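Bindery notebook, back room
22/08/2025

Bookcloth again. 29 degrees in here by mid-morning and the paste is already plotting against me.

Where we were: the February batch (backed with the thin tissue, wheat paste, dried on the big board) came off the board beautifully and then, over the spring, let go of its own backing at the turn-ins. Mateja brought back the Plusitz ledger with one corner lifted like an eyebrow. She was nice about it. She put it on my side of the table, open to the corner, and went to make coffee.

So the question for this week is whether the paste was too thin, the tissue too light, or the cloth too full of factory finish to take either. I wrote "probably paste" in February and underlined it, and on rereading I find no evidence for this except the underlining.

Paste
Wheat starch, cooked slow, 500 ml water to start. Soaked the starch in cold water while I cleared the table. Stirred until it went from milk to glue, which happens all at once and always while you are looking for the other spoon. Kept it on the heat a good while after it turned glassy. Thulani thinks I undercook it. I timed nothing in February so he may well be right, and he has the decency to say so only every second day.

Cooled it with a lid on, pushed it through the sieve, then through again. Thinned half of it to heavy cream and left the other half stiff. Labeled both jars this time. The unlabeled jar from last month has been retired to the sink and I'm not discussing it.

No methyl cellulose in either jar. Dorottya wants a mix for the next round, on the grounds that it gives you longer to fix your mistakes. I would use the extra time to make further ones, but fine, next round.

Tissue
Light one (same roll as February) and the heavier one from Ngcobo. The Ngcobo paper has a rough side and a smooth side and the label helpfully calls both of them "face." Put the rough side to the paste. Heavier sheet relaxes slower once it's pasted, so give it a few minutes before trying to lift it or it cockles in long diagonal ridges that no brush in this building will flatten. Found that out on the first sheet. First sheet is now a lampshade, or will be if anyone wants one.

Cloth
Prewashed everything, which we skipped in February. Hot water, a bit of soda, two rinses, ironed damp on the wrong side. The rinse water from the first wash was cloudy enough to make me feel bad about every book I've covered in the past year. That finish has to sit somewhere between the thread and the paste, and I'd guess it does to adhesion what butter does to tape.

Grain: marked the warp direction in pencil along the selvage before cutting. Did I also then cut off the selvage on one piece before transferring the mark? I did. Worked it out again by tugging both ways and picking the one that complained less. Zanele does it by listening to the snap when she pulls it, and she's always right, and I hear the same snap in both directions.
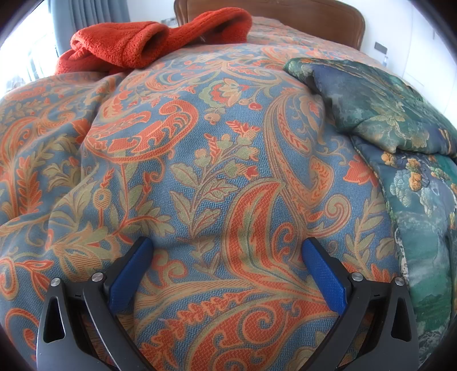

Cloth, rumpled.

Method, for whoever does this next (probably me, having forgotten all of it):
Mist the cloth, face down on the plastic sheet. Square up the weave with the flat of the hand, working from the middle. Wipe the puddles. Paste the tissue on the other sheet, brushing out from the center in a star, and go past the edges. Lift the tissue with the stick, lower it one end first, and let it down slower than feels natural. Brush it with the dry brush, then tamp with the stiff one until your arm suggests stopping, then a little more. Paste a border on the tissue overhang only. Turn the whole thing over onto the drying board, tissue side to the board, leave a paper tab under one edge so there's somewhere to get the knife in.

The tab matters. I left it off one sheet in the spring and we took that one off the board in pieces, with language.

Strike-through
This was the real surprise. Thin paste on the light tissue came up through the weave in two places and dried as shiny freckles on the face. Stiff paste, no freckles, same cloth, same brush, same hand. In February I was using something close to the thin one and saw hardly any, and the obvious difference is that the cloth still had its finish in it then and was shrugging the paste off. So the finish was protecting the face and ruining the back, both at once, and I had been congratulating myself on the face.

That means: washed cloth needs stiffer paste. Write it on the wall. (Wrote it on the wall. Mandla asked whether the wall had been consulted.)

Drying
Boards stood up against the shelves with the window open a hand's width. In this heat the edges dry long before the middle and you can hear them ticking as they pull tight. One sheet popped its top border and curled over on itself in a slow bow. Repasted the border and it held, but there's a soft line across it now and it's only good for small stuff. Box hinges, maybe. Corners on the Patonus sample set, if they ever confirm the color.

Next time in weather like this: damp towel hung near the boards, or do it at the end of the day and let them go overnight. Zanele said this at breakfast. I'm recording it as a finding.

Peel test
Crude. Cut strips along the warp, folded each one hard around a scrap of board edge, put it under weight to dry, then hung the 200 g weight from a bulldog clip on a lifted corner of tissue and watched.

Thin paste, light tissue: crept. Slow, but you could see it if you went away and came back.
Thin paste, Ngcobo: held, then went all at once when I bumped the table. Not counting the bump as science.
Stiff paste, light tissue: held. Tissue tore before the bond did, which is the failure I want if I have to have one.
Stiff paste, Ngcobo: held. Bulky at the fold though, and it will show as a ridge under a thin paper spine label.

Unwashed leftover from February, stiff paste, light tissue: let go at the fold while I was still adjusting the clip. So there we are. It was the finish all along, with the paste as an accomplice, and the underlined "probably paste" gets a question mark next to it in a different pen.

To do
Recover the Plusitz ledger, corner and all. Full recase, no patching, and I'll pay for the cloth out of my drawer money.
Check what else went out in the February cloth. Mateja has the list. I think the Boteck visitors' book did, and it lives on a sunny reception desk, poor thing.
Stiff paste with the light tissue as standard for now. Ngcobo for boxes only.
Methyl cellulose mix for Dorottya, same strips, same weight.
Try one sheet with the paste on the cloth and the tissue laid down dry. Thulani swears by it, I think it will be a disaster, we have a packet of ginger biscuits riding on the result.
Board no. 4 is warped. Stop using it. I say this every time, and then it's the one nearest the door.
More starch. The bag is down to what I'd call a garnish.

Paste jars are in the fridge on the bottom shelf, labeled on the lid and on the side. The one next to them is Mandla's tahini.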